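Ticket 7612: Greasy haze on marble tabletop
Status: Open
Product: Sesach Stone Polish
Opened by: Theda Schmieder

Problem as reported
White marble table, gray veins, glossy finish. Since June there is a dull haze in the middle that comes back within a day of polishing. I followed the label. I do not believe the label.

Reply from support
Thank you for contacting us. Haze is usually caused by using too much product. Please apply a smaller amount and buff for 2 minutes.

Customer
I was already using a smaller amount. I had a full bottle in the spring and more than 16 uses out of it, so nobody can tell me I'm pouring it on. Buffed again Thursday with a clean cotton cloth. Looked fine at night, hazy by breakfast.

Reply from support
Could the haze be hard water? We suggest wiping with distilled water first.

Customer
Tried it. No change. Hard water leaves rings, and these are smears. They also move when I rub them with a thumb, so I doubt it's etching either, before you suggest that next.

Reply from support
Smears that move suggest an oily residue. Is anything kept on the table that could leave one?

Customer
It's a craft table, so yes, things get put down on it. Yarn, a blanket, the orange box with the bears in it, hand lotion. I clear it all off before I polish and put it all back after.
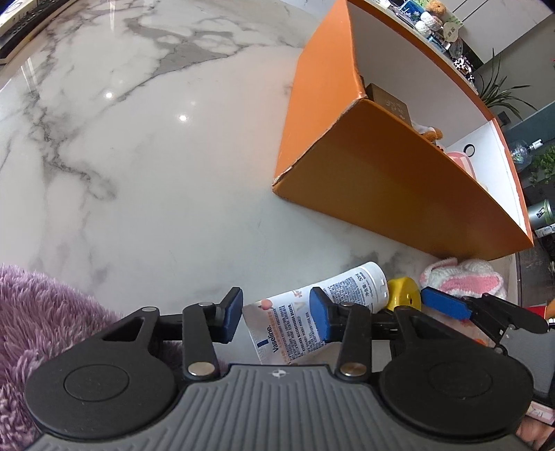
I suppose you'll say it's the lotion. Maybe. But the cap gets closed, and I had the same lotion all last winter with the Savex polish and never saw a smear. The only thing I changed was your product.

Reply from support
Please keep lotion off the stone for 12 days, wash once with mild dish soap, dry fully, and do not apply polish during that time. If the haze stays away, try polish on one corner only.

Customer
Fine. Soap wash done at 9 p.m., lotion moved to the shelf. I left the far corner unwashed - if that one clears up too, your theory has a hole in it. Leave this open, please. The last ticket was closed while I was still waiting.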